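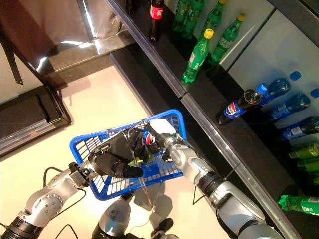 Baskets ought to have come back a year ago, according to Lorne Gauthier, who told the counter staff at Coltham Stores that he had been carrying his shopping up the hill in his coat pockets and was tired of dropping the change. He would like the drinks kept near the door as well, so that the heavy things go in first and the bread goes on top.

He has got half of what he wanted. The shop on Pallard Road has brought back hand baskets and moved its soft drinks on to new shelving, and the new layout was open to customers by the time this page was put together on 2019-08-16.

The baskets are blue plastic with open sides and a handle. They were withdrawn in June of last year after the old wire ones had rusted through at the corners and begun to catch on people's sleeves. Customers were left with the choice of a trolley or their own arms, and the trolleys do not fit down the far aisle unless someone moves the bread rack first. The shop has bought 147 of the new baskets, which are stacked inside the entrance, with a second stack by the post counter.

The drinks used to be at the back, next to the pet food, in a corner that was hard to reach when a delivery was coming in. They are now on dark shelves with a metal strip along the front. The green bottles of Sprite stand near the Coca-Cola, and there is Pepsi as well. Large bottles of water have stayed where they were, on the floor by the freezers, and so have the cordials.

Prices have not changed with the move. Single bottles and cans are still sold at the marked price, and cases can be ordered at the counter if you give the shop 2 days' notice. Cases ordered before the move can be collected in the usual way with the pink slip.

The shelving was fitted by Penner, the joiners and shopfitters on the Brultine estate, who also did the chemist's and the library desk. The bill came to £2,772, including taking out the old units and making good the floor behind them. The shop paid for it out of last year's surplus. The old units have gone to the football club for the kit store.
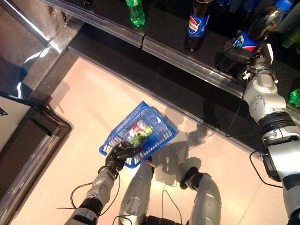

Shoppers are asked to put bottles back upright if they change their minds, and to leave cans on the shelf they came from. Staff have been finding drinks among the tinned soup and, on one morning, in the freezer with the peas. Anyone who finds a bottle on its side can stand it up or mention it at the till.

The baskets are for use inside the shop only. Several of the old ones went home with people and were last seen holding pegs or potatoes. If you still have a wire one it can be handed in at the post counter for scrap, and no questions will be asked. The new ones should be left at the end of the till after packing, with any receipts and loose leaves taken out.

The lower shelves have been left for the bigger bottles. Customers who find it awkward to bend should ask, and someone will fetch what they need. The top shelf has been set lower than the old one after complaints that the lemonade could be reached only with a stick.

There are a few jobs still to do. The sign hanging over the pet food continues to say Soft Drinks and will be taken down when the ladder comes back from the village hall. Shelf labels for the smaller cans are being reprinted, as the first batch had the sizes wrong. Until then the price on the till is the correct one.

Bottle returns are not affected. Empties go in the crates in the yard, with the tops off, between opening time and noon. The yard gate now shuts at noon exactly so that the bakery van can turn.

The shop's 16 parking spaces remain open throughout. Orders for home delivery should be phoned through by ten in the morning, and drinks can be added to them up to a limit of one case per household.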